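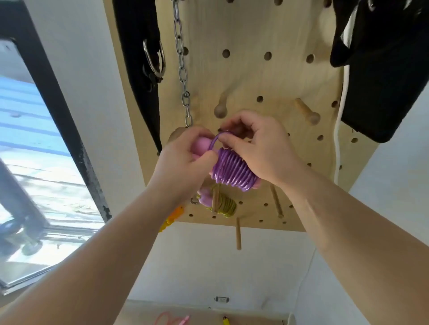
Chapter 7
Whipping, Wrapping, and Hanging Storage

7.1 Scope of the Chapter

A wrapped handle is a handle covered over part of its length by a cord laid on in close turns. The cord is held by its own tension and by its buried ends. The method is old, needs few tools, and can be undone without damage to the part underneath. It is used to enlarge a grip, to mark one item among several of the same shape, and to keep a length of cord in a place where it can be found.

This chapter covers three subjects: the wrap itself, the choice of cord, and the pegboard on which wrapped items and other soft or hanging goods are kept. Knots used to join two cords were treated in Chapter 6 and are not repeated. Splicing is left to Chapter 9.

The worked exercises use the overhead board described in Section 7.5. A wall board may be substituted in all of them except Exercise 7.4.

7.2 Terms

Turn. One full pass of the cord around the handle.

Band. The set of turns lying side by side. A band is close when no part of the handle shows between turns, and open when it does.

Standing end. The end of the cord that is fixed first and lies under the turns.

Working end. The end held in the hand that does the wrapping.

Lead loop. The slack part of the working cord between the last finished turn and the fingers. The lead loop is drawn down to form the next turn. Its size is set by the worker. A large loop is easy to pass over the end of the handle but is more likely to twist.

Holding hand. The hand that keeps the handle still. It grips the thick end if the handle has one.

Set. The small loss of tension that takes place in a band after it is finished.

7.3 The Close Wrap

7.3.1 Position of the hands

The holding hand takes the bulb of the handle between the thumb and the fingers. The shaft is left free. The wrapping hand works close to the holding hand, with the cord passing between the thumb and index finger. Both forearms should be able to stay in one position for the length of the job. If the elbows must be moved for each turn, the work is too far away.

On round stock, the handle may be rotated while the cord is held still. On a curved handle this is less useful, as the lower end swings with each rotation and strikes nearby objects. For curved handles the cord is carried around the part.

7.3.2 Procedure

1. Lay the standing end along the shaft, pointing away from the direction in which the band will grow. Leave a tail at least as long as the planned band.

2. Make the first turn over the standing end at a right angle to the shaft. A slanted first turn produces a slanted band.

3. Pull the turn tight and hold it with the thumb.

4. Raise a lead loop, pass it around the shaft, and bring it down against the turn before it.

5. Push the new turn sideways with the thumbnail until it touches its neighbor. Do not lay one turn over another.

6. Repeat steps 4 and 5. Check the pull after every few turns. It should be the same at the end of the band as at the start.

7. For the last turns, place a separate pull loop of thin cord along the shaft and wrap over it. Pass the working end through the pull loop and draw it back under the band.

8. Trim both ends flush.

A band of 18 turns is adequate for most hand tools and is the length specified in Exercises 7.1 and 7.2. Shorter bands are acceptable where the grip area is small, but the buried tails must then be shorter too, and the band will hold less well.

7.3.3 Faults

Gaps between turns result from skipping step 5. They can be closed by pushing the whole band together, provided it has not yet been finished off.

A crossed turn appears as a ridge. It cannot be pressed flat and must be unwound to the point of the fault.

A band that rotates on the shaft was wrapped with too little pull, or was laid on a surface too smooth for the cord. Smooth molded handles may be rubbed lightly with fine abrasive paper before wrapping.

A band that creeps toward the narrow end of a tapered handle was started at the wrong end. On tapered stock, begin at the narrow end and work toward the thick end.

7.4 Choice of Cord

Glossy cord slides easily into place and gives an even, ribbed surface. It also loses tension more readily while the work is in progress, so the thumb must not be lifted between turns. Matte cord holds its place better but shows more wear.

Cord that has been stored in a tight coil keeps some of that shape. This can help when the coil and the handle are close in diameter. When they are not, the cord should be hung straight under a light weight before use.

The Jollport tables, reprinted in Appendix C, list set for common cords. The test sample is a band of 100 turns on a plain rod. The results apply to straight handles only.

Color has no effect on strength in the cords listed. A cord that contrasts with the handle is recommended for practice work, because gaps are easier to see.

7.5 The Overhead Pegboard

An overhead pegboard is a drilled board fixed flat below a ceiling, with the pegs pointing downward. It frees wall space and suits goods that hang by their own weight, such as chain, straps, and cord. It does not suit goods that merely rest on a peg.

The holes are drilled in an even grid. Pegs are turned from dowel and fall into two types. A knob-ended peg has a rounded end larger than its shaft, which keeps a loop from sliding off. A straight peg has no such stop and serves for items that are tied on or clipped.

Heavy items such as chain should be hung near a ceiling fixing. Straps with metal fittings should be placed so that the fittings cannot swing into other goods. Fabric may be draped over the edge of the board, provided it does not cover pegs in regular use.

The Tunis pattern board, used in the load examples that follow, is 1524 mm long. Its peg positions are numbered from the left end as seen from below. Drawings made from above reverse this order and must be labeled accordingly.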